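Capítulo 4
La vivienda y el barrio: de dónde viene el problema y por qué sigue con nosotros

Quien haya llegado hasta aquí leyendo los tres capítulos anteriores en orden (cosa que agradecemos, aunque sabemos que en época de exámenes se lee como se puede) recordará que dejamos pendiente una cuestión bastante incómoda: si la ciudad ofrece más viviendas que hogares, ¿cómo es posible que haya familias esperando años por un piso? En el capítulo 3 respondimos a medias, hablando de precios y de salarios. Ahora toca mirar el asunto con más calma, y para eso vamos a bajar del mapa general a la calle, al portal y a la escalera.

Trabajaremos casi todo el capítulo con un mismo caso, el barrio de Bonmont, que ya apareció de pasada cuando hablábamos de las periferias industriales. Bonmont se levantó en pocos años para alojar a las familias que llegaban a trabajar en los talleres Hendano, y conserva todavía el trazado de aquella época: bloques de cuatro alturas sin ascensor, patios compartidos, una sola avenida con comercio y un mercado cubierto que abre a las siete de la mañana. En el último recuento municipal figuraban 1168 viviendas, de las cuales 857 estaban ocupadas como residencia habitual. Les pedimos que guarden esas dos cifras en el margen del cuaderno, porque volveremos a ellas en el apartado 4.3 y nos darán bastante guerra.

¿Qué ocurre con la diferencia? Parte de esos pisos está en herencias sin resolver, otra parte se alquila por temporadas y otra necesita obras que sus propietarios no pueden pagar. Cada situación pide una política distinta, y uno de los errores más frecuentes en los trabajos de curso consiste en meterlas todas en el mismo saco con la etiqueta de «vivienda vacía». Conviene ir despacio con las palabras: una vivienda puede estar vacía para el padrón y bien llena de vida para la vecina que oye pasos en el techo. 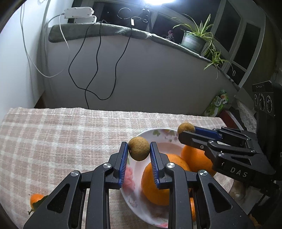 4.1 Tres maneras de entender la palabra «comunidad»

En trabajo social hablamos de comunidad a todas horas, y no siempre queremos decir lo mismo. A veces nos referimos al territorio, es decir, a quienes viven entre tal calle y tal otra. Otras veces pensamos en los lazos: quién cuida a los niños de quién, quién presta dinero, quién avisa cuando alguien lleva días sin salir. Y en los documentos administrativos la palabra suele designar, sencillamente, a los destinatarios de un programa.

El programa Pora, que estudiaremos con detalle más adelante, se diseñó con la tercera idea en la cabeza y tropezó con la segunda. Ofrecía el traslado temporal de 50 hogares mientras se rehabilitaban sus edificios, con el alquiler cubierto y la mudanza pagada. Sobre el papel era generoso. Muchas personas mayores, sin embargo, lo rechazaron, y al leer las entrevistas se comprende enseguida: marcharse suponía perder a quien les subía la compra.

4.2 Antes de seguir leyendo

Les proponemos una tarea breve, que puede hacerse en pareja. Elijan una calle que conozcan bien y anoten qué servicios hay a menos de diez minutos a pie, a qué horas funcionan y quién los usa. Guarden las notas, por favor, aunque les parezcan pobres; en el apartado 4.5 las compararemos con la encuesta del informe Bogdan, que reunió 693 respuestas de inquilinos y propietarios de Bonmont.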